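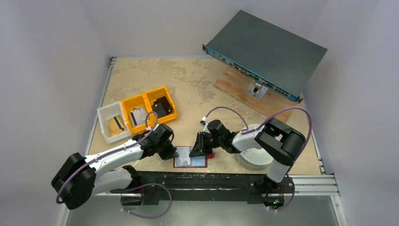

Vsevolod Zakharchenko asked in March whether the flax boards were losing heat through the binder or through the fibre, and whether we could tell the two apart before the second payment.

We now can, for the dry boards. The Nenwood rig has logged 2,072 hours on 37 boards. Heat passes along the fibre more readily than across it, and boards with the fibre laid flat insulate better than the mixed ones. The binder matters less than we wrote in the proposal.

## Work since the last report

- Dry tests finished, apart from five boards held back for repeat runs.
- Damp tests started at Flinetgate. The humidity chamber was out of use for most of March and we are behind on these.
- Spending stands at £2,991 against the consumables line. Most of it went on heat flux sensors.

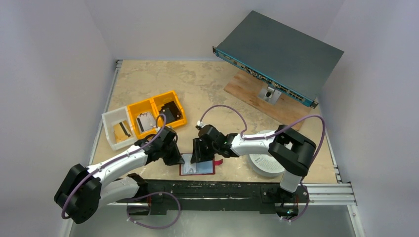
*Both arms on the rail, with the red-bordered card on the table.*

## Damp boards

Early readings drift during the first hour. We have changed the edge seal and will discard anything logged before the change.
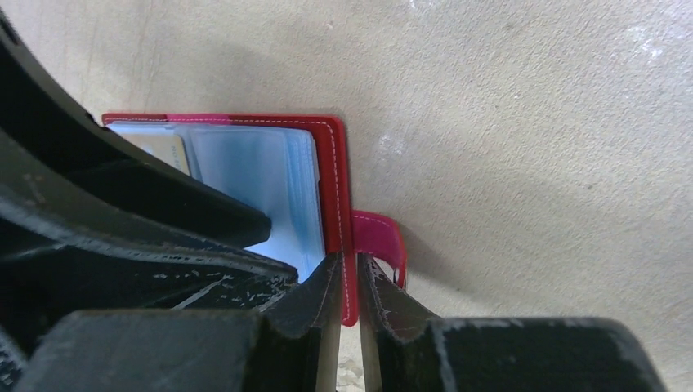 Molefe would like the damp results before the dry ones are written up, on the grounds that builders will ask about damp walls first. We are content to do it in that order if the deadline for the paper can move.

Nusport has agreed to cut the next batch of boards. Delivery is still to be confirmed.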